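2022-06-17 — chores bench, sim side

Short day, writing this before I forget what I changed.

Question is still the one from the Tanoli proposal: can any of this do a chore a person would pay to not do. Today's chore is tidying around cloth. Pick up a small thing near a blanket, put it somewhere else, leave the blanket alone. Sounds like nothing. A kid can do it half asleep.

Setup:

- sim only, no hardware today
- Eser scene pack, the patterned cloth set, draped not flat
- gripper model unchanged since the pad swap
- 70 tries per object, same starting arm pose, random yaw on the object
- physics step back at 1000 Hz. 500 was letting thin stuff sink into the pads

Naltatex cloth settings at default except stiffness, which I turned up one notch. Drape holds its shape better now. Folds look too soft and round to me, real fleece creases more, but fine for this.

Objects so far: mug, remote, spoon, crucifix. The first three were chosen for the usual reasons. The crucifix is in because it has a long crossbar and a narrow upright, and people do have these on shelves and bedside tables, and you do have to move them to dust. Mug and remote are boring at this point, grasp planner has had them for months. Spoon is still bad on cloth, see last week, not repeating it all here.

Grasp low on the upright is what we want. Planner keeps wanting the crossbar becuase it is the widest thing it can see. Grabbing there puts a finger across the figure, which on a real one is probably the piece that snaps off. Added a cost for it. Hacky — a keep-out box I drew by hand. Would not scale to a house full of stuff. With the box on, the upright stays near vertical in the grip and the arms clear the fingers.

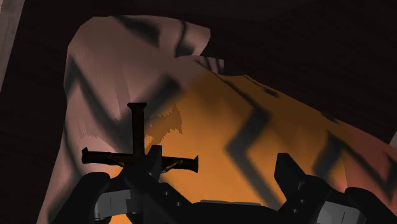 ## What the wrist view gives us

Crossbar is close to level, tilted a hair. Good enough to set down on a flat base. Bottom of the upright is hidden behind the gripper body so I can't read contact from the view alone, need the force log next to it.

Bigger problem is contrast. Cross is nearly black, gripper is black, stripes on the cloth are black. The segmenter had a terrible time and I don't blame it, one zigzag passes just right of the upright and got merged into the mask on a lot of tries. Plain cloth, same grasp, no trouble. So a chunk of what I was calling grasp failures last week may be mask failures. Need to go back and re-tag those, ugh.

Also a rendering glitch, looks like: small jagged orange patch on the pink just above the right arm of the cross. Orange and pink overlapping wrong? Not sure if it's the texture or the mesh poking through itself. Don't train on these until that's sorted. Faint vertical streaks on the pink at the left too, less worried about those.

## So, chores yet?

No. Closer than December. In a tidy sim with a hand-drawn box, moving one object off a cloth, it's OK. Take away the box and it goes for the crossbar again. Change the blanket and the mask falls over. Somebody's actual bedroom has both problems at once plus bad light.

Shop-floor version is nearer I think. Gornesent want parts lifted off padded trays, gray padding, no pattern, same nine parts forever. That I'd try on hardware now. They'd have to live with it being slow.

## To do

- [ ] re-tag last week's fails, mask vs grasp
- [ ] rerun crucifix on plain cloth w/ same seeds so the compare is fair
- [ ] file the orange patch with whoever owns the Eser pack
- [ ] stripes at three scales, see where the segmenter gives up
- [ ] try depth only for the mask, ignore color completly
- [ ] clear disk, 586 GB of rollouts on the shared drive and most of it is spoon

Keep-out box is in the config as `no_touch_tmp`. Leave it on if you rerun before I'm back, and don't rename it, two scripts look for that string.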